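Makokha 乡村与民谣录音元数据集
数据说明卡

版本状态：维护中
语言：字段名为英文，注释字段为中文与英文混合
维护：Guilan Yuan、Kibet Magesa
音频：不随数据集分发

概述

Makokha 收录独立发行的乡村、民谣与蓝草录音的曲目级元数据，包括曲名、署名、调性、速度、拍号、配器、录音方式和版本关系。数据来自唱片内页、艺人自行提交的表格以及人工听辨。数据集不含音频、歌词全文和封面图像。

本数据集最初为 Dernimer 的曲目匹配模块准备。该模块需要区分同一首歌的录音室版、现场版和排练版，而当时手头的目录把三者合并为一条。现在的结构以“录音”为最小单位，“作品”只作为上层引用存在。

文件结构

recordings.csv　　录音主表
works.csv　　作品表
credits.csv　　署名表，一行一人一职能
relations.csv　　录音之间的关系
vocab/　　受控词表，按字段分文件
notes/　　标注说明与争议记录
CHANGES　　变更记录

所有表使用 UTF-8 编码，无 BOM，换行符为 LF。字段分隔符为逗号，含逗号的值用双引号包裹。空值留空，不写 NULL、N/A 或“未知”。“未知”在 credits.csv 中有独立含义，见下文。

主要字段

recording_id
录音标识，前缀 rec，后接小写字母与数字。标识一经发布不再复用，被删除的录音在 CHANGES 中保留标识。

work_id
指向 works.csv。即兴曲、串烧和无法归属的片段此项为空。

title_display
按发行载体原样录入，包括大小写和标点。内页与封底写法不一致时以内页为准，另一写法进入 title_alt。

key_sounding 与 key_shape
前者为实际听到的调，后者为吉他或班卓琴所按的指型调。使用变调夹时两者不同。只有署名材料明确给出变调夹位置时才填 key_shape，不从音色推断。

tempo_bpm
整数。取主歌第二遍的中位值。自由节奏的引子不计入。全曲自由节奏者留空，并将 tempo_free 设为 1。

meter
拍号，写作 2/4、3/4、4/4、6/8 等。中途加拍或减拍的曲目将 meter_irregular 设为 1，具体小节写入 notes/。

tuning
吉他调弦，由低到高，以连字符分隔。标准调弦写 standard。多把吉他调弦不同时按署名顺序列出，用分号隔开。

capture
取值为 studio、live、rehearsal、home 之一。home 指在住宅内完成的录音，不论设备档次。rehearsal 优先于 home：在住宅里录的排练记为 rehearsal。

instr_list
配器列表，词表见 vocab/instruments。dobro 与 resonator 合并为 resonator_guitar。踏板钢棒与膝上钢棒分列，听辨无法区分时填 steel_unspecified。

credits.csv 说明

署名只录入有书面来源的信息。职能词表包括 vocal_lead、vocal_harmony、fiddle、mandolin、pedal_steel、upright_bass、engineer、mix、master 等。书面来源提到有该职能但没有写明姓名的，姓名填 unknown；书面来源完全没有提到的，不建行。下游统计时请勿把两种情况合并。

同名艺人的区分由 Subbarao Marar 维护，依据为共同署名者与发行年份。无法确认的分成两个标识，宁可拆分。

标注流程

每条录音由 2 人独立标注，第三人裁定不一致项。标注者在提交前不能查看对方结果。调性与拍号的不一致必须裁定；速度差在 4 BPM 以内取平均后四舍五入，超出者重听。

配器采用并集再复核的办法。原因是漏听远多于误听，低音量的节奏吉他和风琴垫音尤其容易漏掉。

试标阶段共用 71 首曲目，其中 16 首在第一轮出现调性分歧，多数是混合利底亚调式与大调之间的取舍。此后在 vocab/keys 中加入了 mode_hint 字段，标注者可以填写倾向而不必改变主调。

版本关系

relations.csv 的关系类型如下：

same_take_remix　　同一次演奏，混音不同
same_take_edit　　同一次演奏，剪辑不同
same_work_new_take　　同一作品，重新录制
cover　　由不同艺人演绎
medley_part　　作为串烧的一段出现

判断是否同一次演奏时，以人声换气位置和主奏乐器的非刻意噪声为依据，不以时长为依据。母带处理可能改变淡出长度。
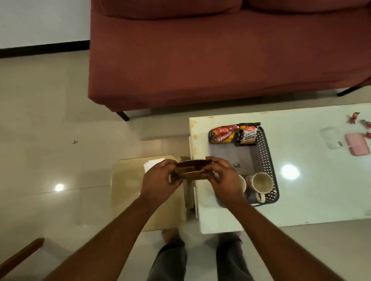

对于 capture 字段的优先级，Mwanahawa Kaijage 提出异议：把住宅里的排练一律记为 rehearsal，会丢掉房间信息，而民谣录音里房间对混响的影响常常比演奏是否正式更大。她建议拆成 setting 与 purpose 两个字段，前者记地点类型，后者记用途；旧值可以机械映射，只有 rehearsal 需要重新核对来源。

该建议已列入下一主版本。当前版本维持单字段，以免破坏 Dernimer 与 Fastetti 的导入脚本。需要地点信息的使用者可先读取 notes/ 中的 room 条目，但该条目为自由文本，覆盖不全。

已知问题

1. 双小提琴齐奏在部分记录中只计为 fiddle，没有标出声部数。
2. 早期录入的华尔兹有一部分把 3/4 记成 6/8，尚未全部修正。
3. 磁带转录的录音可能有整体音高偏移。key_sounding 按最接近的半音填写，偏移量没有单独记录。
4. works.csv 中传统曲目的别名不完整，同一旋律可能有多个 work_id。
5. 现场录音的观众合唱没有统一规则，部分记入 vocal_harmony，部分未记。

不适用的场合

不应使用本数据集估计某一地区或年代的风格分布。收录取决于艺人是否提交表格，偏向有内页可查的发行物。版税分配同样不适用，署名表没有份额信息，也没有经过权利人逐条确认。

校验

提交前运行 Dreradach 校验脚本。脚本检查标识唯一性、外键、词表取值和空值写法，不检查内容正误。报错时先看 vocab/ 是否为最新。

提交更正

更正请附书面来源，注明 recording_id 与字段名。仅凭听感的更正也接受，但会重新进入双人标注，处理较慢。一次提交只改一张表。涉及作品合并的请求先发给 Dennis Mugo，合并后的旧 work_id 保留为重定向，至少保留到下一主版本。

许可

表格数据与受控词表可自由使用和再分发，需注明数据集名称与版本号。notes/ 中摘录的内页文字不在许可范围内，再分发前应删除。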